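Septembre, 22 h

Je rentre tard et je n'ai pas très faim, alors j'écris (et puis ça me fait du bien, je crois). Chez Trandetti, les bras ont maintenant pris une bonne partie de ce que je faisais de mes mains l'an dernier : saisir, poser, recommencer. Tonantzin m'a rappelé au café que j'en étais à 355 gestes notés un jour de grande forme ! Maintenant je règle, je surveille, je corrige une prise ratée, et le soir j'ai moins mal aux épaules mais la tête toute pleine, c'est une autre fatigue.

Ce qui me manque un peu, c'est le bavardage. Avant, on se parlait par-dessus les tables ; à présent chacun reste à son poste avec ses machines, et il faut vraiment se lever pour aller dire bonjour.

Les postes du fond, derrière le petit arbre, puis la salle entre les deux doigts d'une pince : 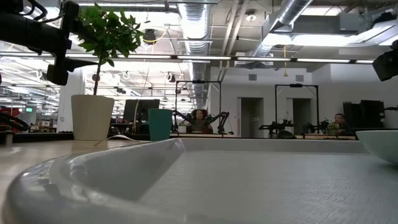
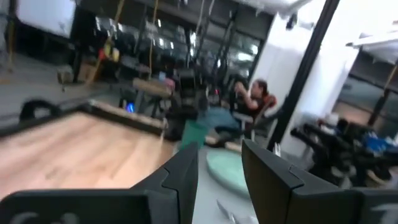

Elvia Cuevas voudrait qu'on forme deux collègues de Ventura avant l'hiver, et elle a pensé à moi. J'ai dit oui tout de suite, moi qui déteste parler devant les gens ! Il faudra que je retrouve mon vieux cahier, celui avec les schémas, et que je demande à Tonantzin si elle veut bien m'aider pour la première matinée.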